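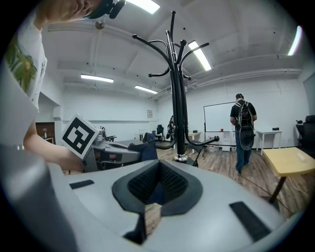

May 2019, Tufa bench notes

Glue trials for the Rullby stools, second batch. Hide glue mixed fresh, 50 g granules to the usual water, soaked overnight. Joints clamped and left. Sample 221 let go at the shoulder when Jitendra leaned on it, same place as the one in January. Sample 171 held. The tenon on 221 was cut a hair thin, so I don't blame the glue yet.

Mebrat wants the Gastonberg order kept on the old recipe until we have a full set. Fine by me.

To do: recut tenons, label the jars, ask Nulta for more granules.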